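From: Elisa Russo
To: lallside-floor
Subject: Re: folding bench and the November rota

Poul Lykkegaard wrote:
> Two things before I put the rota out. Is the folding bench
> replacing the evening pair or not, and who packs when it's
> running? People at Tirkport are asking me and I've got
> nothing to tell them.
> Poul

Poul, all — quick answers, on my way to Salian so sorry for the state of this.

Not replacing the evening pair. Pirnenier signed off 13 weeks of trial and hours stay as they are till the end of it. What does change is who stands where. One person minds the bench and does the boxing and taping, the other goes on to returns. 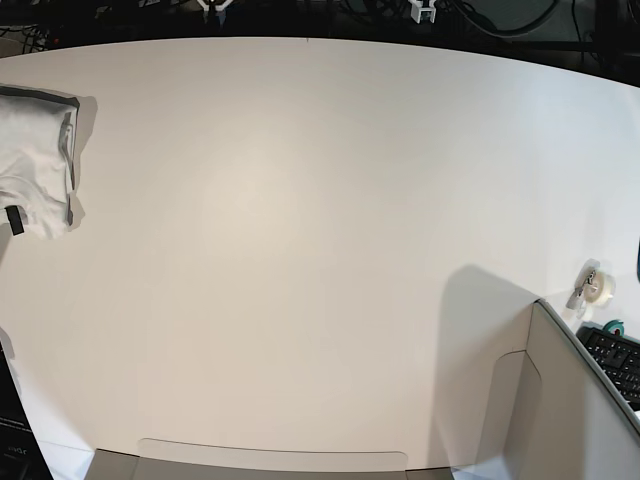 Returns is where we're behind, 425 bags unopened when I left last night, so nobody is going to be short of things to do. Yes I know returns is the job everyone hates. We swap at the break, not at the end of the shift, so no one gets a whole evening of it.

Minding the bench is a real job and should go on the rota as one. I had two people tell me they felt daft just standing there, and then got moaned at for walking off. Please don't walk off. The cloth gets bunched up at one end with a gripper down on it while the rest lies flatter, and whoever is on needs to be there to decide if it carries on or gets redone by hand. Stop it if unsure, you won't be marked down for stopping.
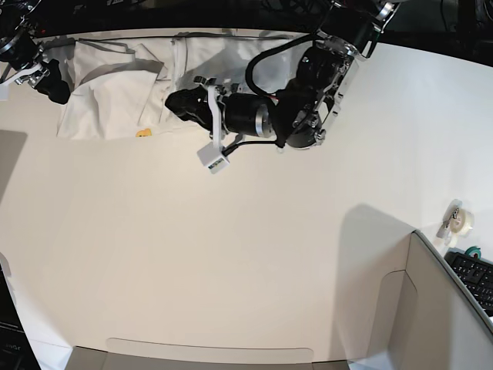 Targets next. The hand target was 60 an hour per person and it does not apply to the bench minder. I've asked for it to be taken off the screen, hasnt happened yet, ignore it. 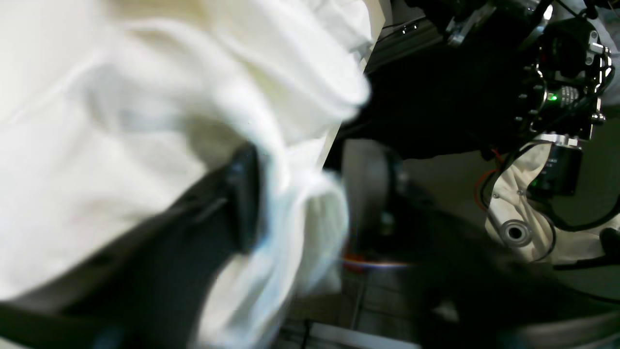 Does the minder get the higher rate? Not yet — I've asked for it from the start of the trial and backdated, and I'll post here when I hear.

Training is one session, paid, before the evening shift. Trial order is 1,710 shirts in total and I'd like everyone to have had a go well before we get to the end of it. Start with the plain ones, then the printed. Printed ones need a proper look from the minder, as a tee can be lying sideways on the table with the lettering reading sideways too, and you want to know wich way up it should end before you box it.

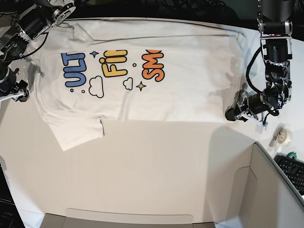
Poul, can you put "bench" as its own column and send me the draft before 4pm? Anyone who doesn't want to do it at all, tell me or Poul, no reasons needed.

Elisa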